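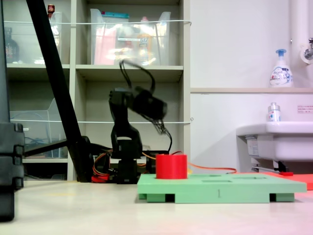

Green tray board no. 1 with the short red cylinder standing at the left end.

Trudero Tray Board, Green, No. 1

The Trudero Tray Board is a low, raised board for sorting, stacking and placing small items. It has a flat top with two shallow rectangular recesses, and it stands on small feet so there is a gap underneath for your fingertips when you pick it up. The number 1 is on the front edge. Put that edge toward you and the recesses will be the right way around for the activity sheets.

The board is sold with one red cylinder. It is short and wide with a matte finish, and it stands upright without support. The rectangular blocks that go in the recesses are sold separately (set of 4, item 500).

Details

Item number: 415
Color: pale green board, red cylinder
Finish on cylinder: matte
Recesses: two, rectangular, shallow
Feet: small, fixed
Board number: 1, on front edge
Weight, board and cylinder together: 11 ounces
Sold by: Andurdale

Using the board

Set it on a level floor or a table. The left part of the top is left plain for the cylinder or for anything else you want to keep upright. Blocks go in from above and sit a little proud of the surface, so they can be lifted out again with two fingers. If a block feels tight the first few times, leave it out overnight and try again. Do not sand the recesses.

Boards from the same series can be lined up side by side on a shelf or the floor. Check the numbers before you put them away, as the recesses are laid out differently from one board to the next.

Care

Wipe with a damp cloth and dry right away. No dishwasher, no soaking. The green will fade in strong sun over a summer or two, so keep it off the windowsill. Small scuffs on the cylinder come off with a soft eraser.

Storage

The board goes into a cubby on its long side or flat under a bin. Loose blocks and the cylinder are easier to find again in a clear plastic bin with a lid. We sell one that fits, the Collmont small bin, but any bin of that kind will do.

Customer notes

"We use ours on the floor every morning. The feet are good - you can get hold of it without tipping everything off." - Marlina Rondonuwu

"Sturdy board. I would have liked the blocks to be in the box. The number could be bigger too." - Sibusiso Tshabalala

Ordering

In stock. Orders placed before 2 p.m. go out the same day. Replacement cylinders are available in red only. A second color is planned for September. Returns are accepted if the board is unmarked and the feet are still on.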